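Can machines put the books back yet?
Board: Home and workshop automation

Arsen_K
Good evening to all. My cousin says that in a few years no person will tidy shelves or fill the kettle. I run a small reading room in Drimside with almost 800 books, so the question is not only theory for me. Please look at the white cabinet with the red books and tell me if a machine could do such work alone.

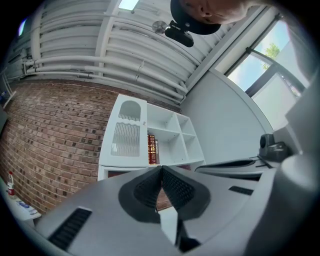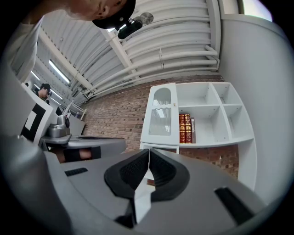

Cabinet by the brick wall, both pictures. The kettle is in the second one.

Zirnthorpe_Mo
Short answer, no. A hardcover standing upright needs to be tipped out by the top of its spine. Two fingers can pinch it, but putting it back between two others is another matter.

adham18
I do not agree with Mo. If the compartment is half empty there is enough room, and two textured pads hold a cover quite well. I would give it the books and keep the kettle for myself.

Zirnthorpe_Mo
Room on the first day, yes. Come back on Monday when people have pushed everything sideways.

Mortimer Kincaid
We tried shelf sorting at Ambrose with an arm on a rail. It did 40 volumes in the time I do 200 — and I am slow. Thin paperbacks were the worst.

Arsen_K
Thank you, Mortimer. Did it damage the spines?

Mortimer Kincaid
Two corners bent, no spines. Cloth covers were fine.

adham18
40 without a person standing there is still 40. What did you use for the paperbacks in the end?

Mortimer Kincaid
A box, and me on Saturday morning.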